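The Long Way to a Bin of Bars
By Yamila Cáceres
January
Print this article | E-mail this article

The first thing Fermín Quezada does when I come through the door of the Duggan Street workshop is hand me a mug of tea, and the second is ask me to mind the cable. There is always a cable to mind. I have been coming to this shared shop, on and off, for 4 winters now, mostly to work on a set of kitchen chairs I may never finish, and in all that time I can't remember a clear path from the door to the kettle.

This winter, though, I've hardly touched the chairs. I keep drifting over to Fermín's corner, where the big secondhand KUKA arm lives, and losing whole evenings there (my sister has stopped asking about the chairs, bless her).

The project is called Bralimari, a name that came out of mashing together the names of his two nieces, and the idea is easy enough to say: put bars in a bin, any old way, and have the arm pick them out again. People who know about these things nod politely when they hear it, since factories have been at it for years. But doing it in a rented room, with parts out of a drawer, is another sort of job, and Fermín would tell you he likes it better that way. He spent most of his working life fixing bakery ovens, and he has the patience of a man used to waiting for things to cool down.

The arm was the easy part. It came on a pallet, it weighed a great deal, and it went where it was told from the first week. What took the time was the gripper. There was one with rubber pads that smelled awful, and one that his friends at the shop called Stellar, because of how far it once threw a bar. The fifth is the one he has stuck with, and it has long see-through fingers that can get down beside a piece without shoving its neighbors out of the way. 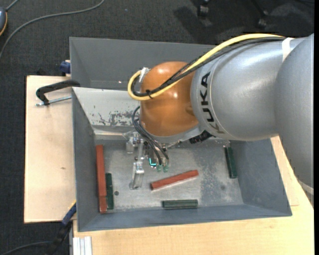

Corners are the real misery, as he'll explain to you at some length if you let him. A bar lying out in the middle of the floor is a friendly thing, with room on both sides. Stand it up against a wall and the finger has nowhere to go, and you have to come at it from some odd angle and hope the wrist doesn't reach the rim before the fingers reach the bar. He keeps his tries in a school notebook, 100 to a section, with remarks in the margin like "better" and "no" and, on one page, just a drawing of a frog.

I asked him what he'd do once it could clear a bin all by itself, every time. He thought about it while he rinsed the mugs. Smaller bars, he said, and then maybe bent ones, and after that he'd like to have a look at my chairs.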